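장거리 경주의 맛, 펭을 보러 다닌 여름

2026년 9월 26일

경마 얘기를 또 씁니다. 지난번 글에 "그래서 단거리랑 장거리가 뭐가 그렇게 다른데요?" 하는 댓글이 달려서 답글을 쓰다가, 너무 길어지길래 아예 글로 뺐어요. 답글창에 스크롤이 생기는 순간 이건 아니다 싶더라고요.

일단 고백부터 하자면 저도 처음에는 단거리만 봤습니다. 게이트 열리고, 우르르 나오고, 소리 지르고, 끝. 얼마나 시원해요. 반대로 장거리는 말들이 저 멀리 반대편 직선에서 줄 맞춰서 뛰는 동안 할 일이 없잖아요. 그때 매점 갔다 오면 된다고 생각했어요. 실제로 갔다 왔고요. 감자튀김 들고 돌아왔더니 아직도 마지막 코너를 안 돌았길래 "이야, 시간 맞췄네" 했던 사람이 접니다. 지금 생각하면 등짝을 맞아야 돼요.

생각이 바뀐 건 작년에 렉몬트(Rerkmont) 경마장에서 펭(Peng)이라는 말을 본 다음부터입니다. 이름이 귀엽죠? 그런데 실물은 하나도 안 귀여워요. 마체중이 1104파운드로 나왔으니까 킬로로 바꾸면 500을 갓 넘는 덩치고, 목이 길고, 예시장을 돌 때 고개를 푹 숙이고 걷습니다. 처음 봤을 때는 어디 아픈 줄 알았어요. 옆에 말들은 귀를 쫑긋쫑긋하고 옆걸음질도 치고 땀도 흘리고 난리인데 혼자 산책 나온 할아버지처럼 터벅터벅. 그래서 저는 당연히 안 골랐습니다. 그리고 그 말이 이겼어요.

이기는 방식이 또 기가 막혔습니다. 한 바퀴 내내 뒤에서 세 번째쯤에 붙어 있다가, 마지막 코너에서 바깥으로 빠지더니, 갑자기 확 튀어나오는 게 아니라 그냥 똑같은 속도로 계속 오는 거예요. 진짜로 똑같은 속도로요! 앞에 있던 말들이 하나씩 느려지는데 펭만 안 느려지는 겁니다. 저는 그때까지 "추입"이라고 하면 막판에 엄청 빨라지는 건 줄 알았거든요. 물론 그런 말도 있지만, 장거리에서는 덜 느려지는 말이 빨라 보이는 경우가 정말 많아요. 집에 와서 구간 기록을 찾아보고 소름이 돋았습니다. 펭의 마지막 구간은 그 직전 구간하고 거의 차이가 없었어요. 다른 말들이 무너진 거였죠.

그날부터 저는 매점에 안 갑니다. 배가 고파도 참아요. 감자튀김은 예시장 들어가기 전에 해결합니다.

초반 이야기: 아무 일도 없는 것처럼 보이는 시간

제가 제일 좋아하는 경주는 렉몬트의 3161미터 핸디캡입니다. 거리가 참 애매하죠. 주로 모양이 좀 특이해서 출발 게이트를 둘 수 있는 자리가 한정되어 있고, 그래서 이런 숫자가 나왔다고 들었어요. 관중석 앞을 한 번 지나가고, 언덕을 올라갔다가, 뒤쪽 직선을 길게 달려서 다시 돌아옵니다. 관중석 앞을 처음 지나갈 때 사람들이 박수를 쳐 주는데 저는 이 박수가 너무 좋아요. 아직 아무것도 결정 안 됐는데 치는 박수. 말들은 놀라기도 하고, 어떤 애는 결승선이 보이니까 다 온 줄 알고 힘을 주기도 합니다.

바로 이 대목이 초반의 첫 번째 볼거리예요. 관중석 앞에서 흥분한 말은 입을 벌리고 고개를 치켜듭니다. 기수가 고삐로 누르려고 하고 말은 가려고 하고, 둘이 싸우는 거죠. 영어로는 그냥 "당긴다(pulling)"고 하던데, 저렇게 싸우면서 쓴 힘은 나중에 어디서도 돌려받을 수가 없어요. 그러니까 첫 번째 통과 때 쌍안경으로 입이랑 목만 봐도 절반은 보는 겁니다. 목이 앞으로 길게 뻗어 있고 귀가 느슨하게 왔다 갔다 하는 말, 기수 등이 평평하고 손이 조용한 말. 그런 조합을 찾으면 그 말이 지금 몇 번째에 있든 일단 기억해 두세요. 

두 번째는 자리예요. 단거리는 자리 잡을 시간이 없어서 게이트 운이 크고, 장거리는 시간이 많으니 자리가 안 중요하다고들 하는데 저는 반대라고 생각합니다. 시간이 많은 만큼 잘못된 자리에서 보내는 시간도 길어지거든요. 코너마다 바깥으로 한 마리 폭씩 더 돈다고 생각해 보세요. 코너가 많으면 그게 다 더해집니다. 그렇다고 안쪽 펜스에 딱 붙어 있으면 나중에 앞이 막혀서 못 나와요. 앞말이 지쳐서 뒤로 떨어지는데 옆도 막혀 있으면 같이 떨어지는 수밖에 없고요. 이걸 보고 있으면 제가 다 답답해서 발을 구릅니다. 옆자리 분께는 늘 죄송하게 생각하고 있어요.

쉴라 킨테로(Sheyla Quintero) 기수가 이걸 정말 잘해요. 저는 거의 팬클럽 수준이니까 감안하고 읽어 주시고요. 킨테로 기수는 안쪽 두 번째 줄을 좋아합니다. 펜스에서 한 마리 바깥, 앞에는 페이스가 믿을 만한 말. 펭이 다른 기수랑 뛰었을 때 영상이랑 비교해 보면 차이가 보입니다. 다른 기수들은 펭이 느긋하니까 초반에 자꾸 밀어요. 조금만 더 앞에 있자, 조금만. 그런데 킨테로 기수는 정말 아무것도 안 합니다. 손이 가만히 있어요. 처음엔 좀 불안한데, 나중엔 그 가만히 있는 손이 경기에서 제일 재미있는 부분이 됩니다.

중반 이야기: 언덕

렉몬트 언덕은 텔레비전으로 보면 언덕인지도 모릅니다. 저도 몰랐어요. 봄에 주로 개방 행사 때 직접 걸어 봤는데, 올라가다가 중간에 쉬었습니다. 사진 찍는 척하면서요. 잔디가 생각보다 길고 발이 푹푹 들어가서 평지 걷는 거랑은 완전히 다른 운동이에요. 여기를 시속 수십 킬로로 사람까지 태우고 올라간다니, 말이라는 동물이 새삼 어마어마하게 느껴졌습니다.

걷고 나서부터 경주가 다르게 보이기 시작했어요. 언덕 올라갈 때 간격을 벌리는 말이 있고 내려올 때 간격을 좁히는 말이 있는데, 영상으로만 보면 둘 다 "힘이 좋네"로 끝나거든요. 그런데 올라갈 때 무리하면 정말 비쌉니다. 반면에 내리막은 균형만 잘 잡으면 공짜에 가까워요. 보폭이 큰 말들은 내리막에서 오히려 겁을 내기도 하고요. 앞다리가 먼저 나가 버리니까 브레이크를 잡는 거죠. 펭이 딱 그랬대요. 어릴 때는 내리막에서 자꾸 고개를 들고 버텨서 조교사가 고민을 많이 했다고 합니다.

이 얘기는 제가 직접 들었습니다! 자랑 좀 하겠습니다. 6월에 레스트사이드(Lestside) 마을에서 마방 공개일이 있었어요. 기차를 두 번 갈아타고 버스를 타야 하는데, 버스에 탄 사람들이 전부 장화를 신고 있어서 제대로 가고 있다는 걸 알았습니다. 저만 운동화였어요. 흰색이요. 돌아올 때는 흰색이 아니었습니다.

에이만 슬레이만(Ayman Sleiman) 조교사는 인터뷰에서는 늘 단답형이라 무서운 분인 줄 알았는데, 마방 앞에서는 완전히 다른 사람이었어요. 말 얘기만 나오면 멈추질 않으시더라고요. 제가 용기를 내서 펭의 내리막 얘기를 여쭤봤더니, 훈련장 뒤에 있는 완만한 풀밭을 가리키면서 겨우내 저기서 걷기만 시켰다고 하셨습니다. 달리기는커녕 속보도 거의 안 하고, 사람을 태우고 그냥 걸어서 내려오기. 매일매일. 지루하지 않았냐고 물었더니 "말은 안 지루해했고 기수들이 지루해했다"고 하셔서 주변 사람들이 다 웃었어요.

그리고 펭을 만져 봤습니다. 코를요. 이 문장을 쓰려고 이 글을 쓴 것 같기도 하네요. 코가 정말 말도 안 되게 부드러워요. 제가 손을 내미니까 냄새를 한 번 맡고는 관심을 거두더니 건초망으로 돌아가 버렸습니다. 예시장에서 보던 그 태도 그대로예요. 너무 좋았습니다.

마방 얘기 조금만 더 할게요. 칠판에 말마다 먹는 양이 적혀 있는데 장거리 말이라고 무조건 많이 먹는 게 아니라고 해요. 저는 마라톤 선수가 파스타 먹듯이 뭔가 특별식이 있을 줄 알았거든요. 오히려 얼마나 자주, 얼마나 일정하게 먹느냐를 훨씬 신경 쓴다고 했습니다. 펭은 밥시간이 늦으면 문을 차는데, 느긋한 성격하고 안 맞는 것 같으면서도 왠지 이해가 갔어요. 저도 그렇거든요.

핸디캡이라는 제도, 제가 이해한 만큼만

댓글에 레이팅 질문도 있었죠. 저도 다 안다고는 못 하지만 아는 데까지 써 볼게요. 핸디캡 경주에서는 말마다 레이팅이 있고, 높은 말이 더 무거운 부담중량을 지고 뜁니다. 잘하는 말한테 짐을 더 얹어서 다 같이 비슷하게 들어오게 만들자는 발상이에요. 처음 들었을 땐 좀 억울한 제도라고 생각했는데, 보다 보면 이게 경주를 얼마나 재미있게 만드는지 알게 됩니다.

펭의 지금 레이팅은 94입니다. 작년에 제가 처음 봤을 때보다 꽤 올랐어요. 이기면 오르고, 오르면 무거워지고, 무거워지면 이기기 어려워지고. 그래서 팬 입장에서는 이길 때마다 기쁘면서도 살짝 걱정이 됩니다. 다음엔 또 얼마나 올라가려나 하고요. 장거리에서는 짐이 조금만 늘어도 그걸 지고 가는 시간이 기니까 더 크게 느껴진다는 사람도 있고, 페이스가 느려서 오히려 덜 탄다는 사람도 있어요. 렉몬트 단골들 사이에서도 의견이 갈리는데 저는 아직 마음을 못 정했습니다. 구간 기록을 엑셀에 모으고 있긴 한데 표본이 너무 적어서 뭐라고 말을 못 하겠네요. 혹시 이런 거 좋아하시는 분 계시면 꼭 연락 주세요. 정말 반가울 거예요.

하나 덧붙이면 레이팅은 과거 성적이고, 지금 그 말이 얼마나 좋아지고 있는지는 안 알려 줍니다. 그래서 예시장이 재밌는 거예요. 숫자로는 비슷한 두 마리가 걸어 나오는데 한 마리는 엉덩이 근육이 지난달하고 딴판이고, 이런 걸 제 눈으로 알아봤을 때의 그 기분! 맞힐 때보다 틀릴 때가 훨씬 많긴 합니다. 그래도 틀린 날도 집에 가면서 복기하는 게 즐거워요.

참고로 저는 돈은 거의 안 겁니다. 걸더라도 커피 한 잔 값이에요. 예전에 조금 크게 걸어 본 날이 있는데, 말이 안 보이고 제 돈만 보이더라고요. 재미가 뚝 떨어져서 그 뒤로는 지금 방식으로 정착했습니다.

8월의 그 경주

이제 하이라이트입니다. 8월에 이넨트(Inent) 핸디캡이 열렸어요. 같은 3161미터, 펭은 6번. 아침부터 비가 왔다 갔다 해서 주로 상태 발표가 계속 바뀌었고, 저는 우비를 입었다 벗었다 했습니다. 펭은 무른 땅을 싫어하지 않지만 좋아한다고도 할 수 없는 말이라 이게 참 애매했어요.

게이트가 열리고 두 마리가 작정한 듯이 선두로 나갔습니다. 관중석 앞을 처음 지날 때 이미 뒤쪽하고 간격이 꽤 벌어져 있었고, 장내 방송 아저씨 목소리가 한 톤 올라갔어요. 펭은 여전히 뒤쪽, 안에서 두 번째 줄. 킨테로 기수 손은 가만히. 제 손은 전혀 가만히 있지 못했습니다.

언덕에서 앞의 두 마리 중 한 마리가 먼저 흔들렸어요. 꼬리를 한 번 휙 돌렸는데, 저는 이게 꽤 믿을 만한 신호라고 생각하거든요. 그리고 내리막. 작년까지 고개를 들고 버티던 그 내리막에서 펭이 목을 쭉 뻗고 내려오는 겁니다. 세상에. 겨우내 걷기만 했다는 그 풀밭이 딱 떠올랐어요. 밀지도 않았는데 옆에 있던 말들 사이에서 스르륵 앞으로 나오는 걸 보고 저도 모르게 "걸어서 내려온 보람이 있다!" 하고 소리쳤습니다. 앞줄 아저씨가 돌아보셨어요. 무슨 소린가 하셨겠죠.

마지막 직선에서는 네 마리가 거의 나란히 섰습니다. 가운데 말이 좀 비틀거려서 공간이 좁아졌고, 펭은 거기서 잠깐 리듬이 끊겼어요. 정말 잠깐, 한두 완보 정도. 단거리였으면 거기서 끝났을 거예요. 그런데 아직 남은 거리가 있으니까 다시 몸을 펴고, 또 그 똑같은 속도로 옵니다. 한 마리 지나가고, 또 한 마리 지나가고. 결승선에서는 코하고 코였는데 제 자리에서는 도저히 알 수가 없었어요.

사진 판정이 나올 때까지 관중석이 이상하게 조용했습니다. 빗소리만 우비에 톡톡. 결과는 2착이었어요. 졌습니다! 코 차이로요!

그런데 이상하죠, 저는 작년에 이겼을 때보다 이날이 더 좋았어요. 작년에는 뭘 봤는지도 모르고 이기는 걸 봤고, 올해는 왜 여기까지 왔는지를 다 알고 봤으니까요. 언덕도 걸어 봤고, 풀밭도 봤고, 코도 만져 봤고. 들어오는 말들한테 박수를 치는데 펭은 역시나 고개를 푹 숙이고 터벅터벅 걸어 들어왔습니다. 킨테로 기수가 목을 툭툭 두드려 주고 슬레이만 조교사가 뭐라고 한마디 했는데 멀어서 못 들었어요. 입 모양으로는 밥 얘기 같았습니다. 제 추측입니다.

처음 장거리 보시는 분께

혹시 이 글 읽고 한번 가 볼까 싶으시면, 렉몬트 기준으로 몇 가지만 적어 볼게요.

자리는 결승선 바로 앞보다 언덕 내려오는 쪽이 보이는 관중석 왼편을 권합니다. 결승선 앞은 멋있지만 사람이 많고, 뒤쪽 직선이 나무에 가려져요. 쌍안경은 배율 높은 것보다 밝고 넓게 보이는 게 편합니다. 저는 욕심부려서 높은 걸 샀다가 손이 떨려서 말 다리만 실컷 봤어요.

출마표에서는 우선 이 거리를 뛰어 본 말인지 보시고, 안 뛰어 봤으면 어미 쪽 형제들이 어디까지 뛰었는지 보시면 재밌습니다. 집안 내력이라는 게 있긴 있더라고요. 다 맞는 건 아니고요.

그리고 경주 중에 한 마리만 정해서 쭉 보세요. 선두 말고, 중간쯤에 있는 말로요. 그 말이 언제 편해 보이고 언제 힘들어 보이는지만 따라가도 시간이 훅 갑니다. 아이들이랑 가시는 분들은 모자 색깔로 한 마리씩 정해 주면 좋아요. 지난번에 조카를 데려갔는데, 노란 모자를 골라 놓고 꼴찌로 들어올 때까지 목이 터져라 응원해서 주변 어른들이 다 같이 박수를 쳐 줬습니다.

신발은 버려도 되는 걸로 신으세요. 제 흰 운동화의 명복을 빕니다.

펭은 10월에 한 번 더 나온다고 해요. 같은 경마장, 같은 거리인데 아직 등록 단계라 확정은 아닙니다. 레이팅이 그대로일지 오를지도 봐야 하고, 가을비가 얼마나 올지도 모르겠고요. 저는 이미 기차표를 알아보고 있습니다. 취소 가능한 표로요.

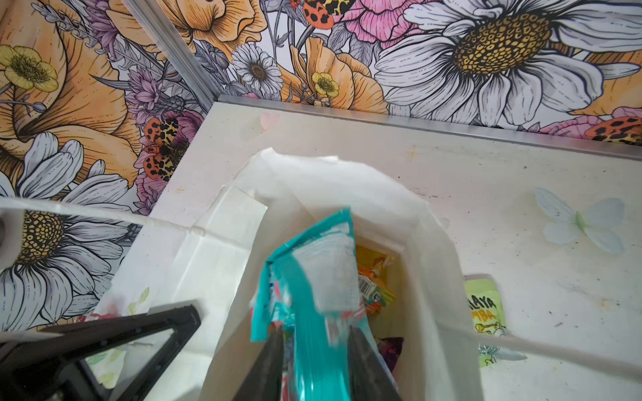
기차는 아침 걸로 잡으려고 해요. 첫 경주 예시장부터 보고 싶은데 늦잠이 걱정이네요. 같이 가실 분 계시면 댓글 남겨 주세요. 언덕이 보이는 왼편 관중석에서 만나요!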